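Ternitz Bedroom Air Monitor – Set-Up Guide
Section 3: Placing the monitor and your first night

You've got the monitor charged and the app installed, so now comes the fun part! This section walks you through picking a spot, joining your home network and getting readings you can trust. If you skipped the charging steps in Section 2, please go back and do those first.

3.1 Choosing a spot

1. Pick a shelf or nightstand at the height of your pillow. The air you breathe while you sleep is the air you want to measure, and it can be very different from the air up near the ceiling.
2. Keep the monitor at least an arm's length from your face. Breathing straight onto the sensor pushes the carbon dioxide number way up.
3. Stay away from windows, heating vents, humidifiers and diffusers.
4. Turn the slotted side toward the room. Don't push it against a wall or a pile of books.
5. Sort laundry and change the bedding before you start the baseline test. Shaking out clothes and sheets sends lint into the air, and the dust reading needs time to settle again.

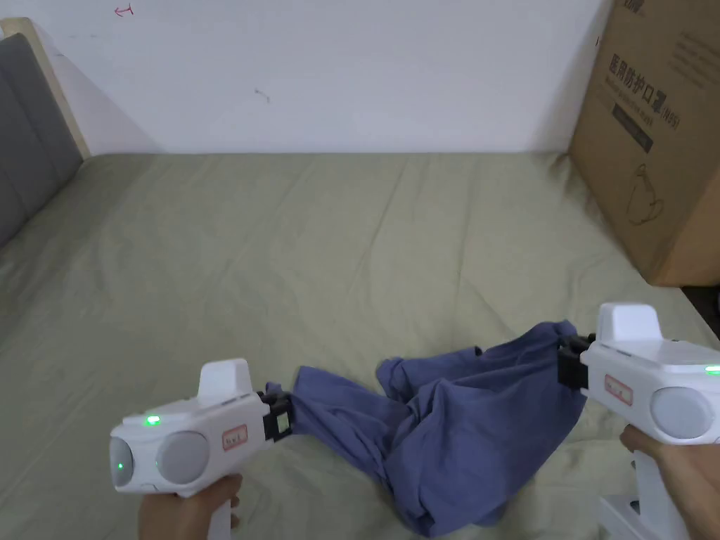
3.2 Joining your network

1. Hold the top button until the ring blinks blue.
2. Open the Cekeo app and tap Add Monitor.
3. Choose your home network and type in the password. The monitor uses the 2.4 GHz band only.
4. Wait for the ring to turn solid white. You're connected!

Note: If the ring blinks red, the password was wrong or the signal is too weak. Move the monitor closer to your router, connect it there, then carry it back to the bedroom. It remembers everything.

3.3 Running the baseline

The baseline teaches the monitor what fresh air looks like in your home, and every reading after that is compared with it.

1. Open a window wide and leave the room.
2. In the app, tap Baseline, then Start.
3. Stay out until the app chimes. Pets too – a sleepy cat by the sensor will throw off the whole test.
4. Close the window and tap Save.

Caution: Don't run the baseline on a smoky day or while a neighbor is mowing. A bad baseline makes every later reading look better than it should.
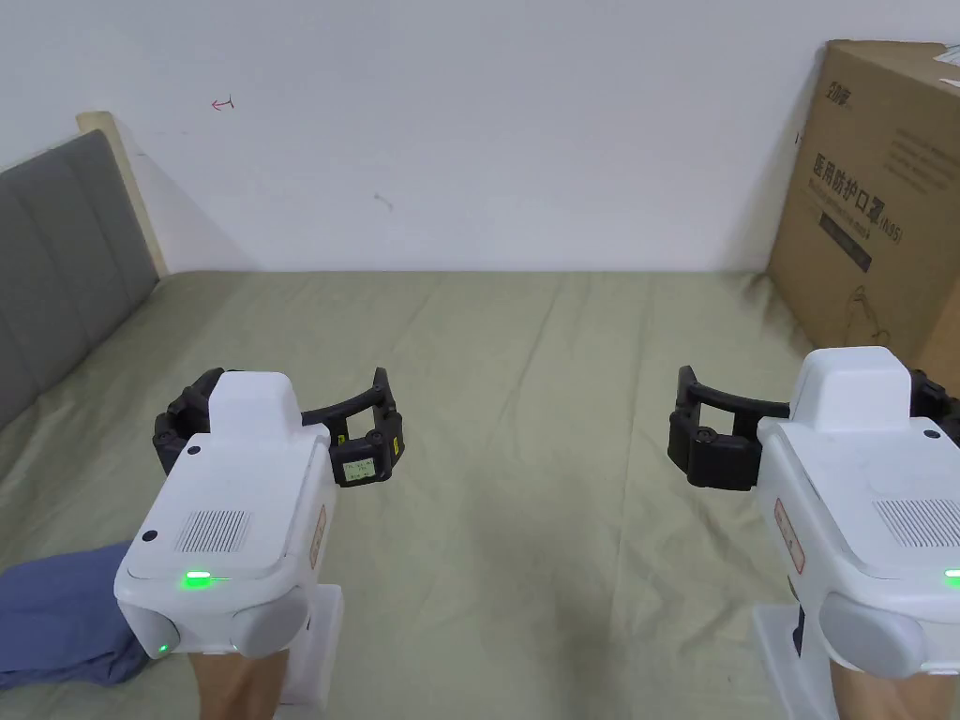

Do I have to run the baseline again if I move the monitor to another room?

Only if the new room is on a different floor or has its own heating. For a move within the same room, just give it an hour to settle.

3.4 Reading your first night

In the morning, tap Last Night to see the carbon dioxide curve. It's surprisingly addictive. The app uses these bands:

Under 1000 ppm: green. Plenty of fresh air.
1000 to 3000 ppm: yellow. Try leaving the door open a crack.
Over 3000 ppm: red. Open a window and look for a blocked vent.

A closed door is the usual reason for a high curve, and it's a great first thing to experiment with. Change one thing per night so you can tell what made the difference.
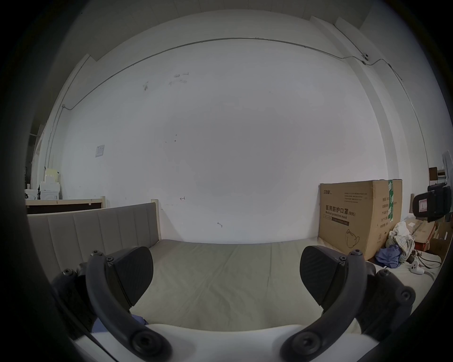 Keep going for 14 nights before you decide on anything bigger, like a new fan or a trickle vent. The app builds a sleep-air summary at that point and marks the hours when your room gets stuffy. If you have the Begay window sensor, pair it now and the summary will show open and closed times along the same line.

3.5 Care

1. Wipe the case with a dry cloth once a month.
2. Brush the slots gently with a soft, clean paintbrush.
3. Never use spray cleaner or canned air near the sensor.

Note: Error code 3716 means the sensor is covered or clogged. Clear the slots, restart the monitor and run the baseline again. If the code comes back, see Section 6 for repairs.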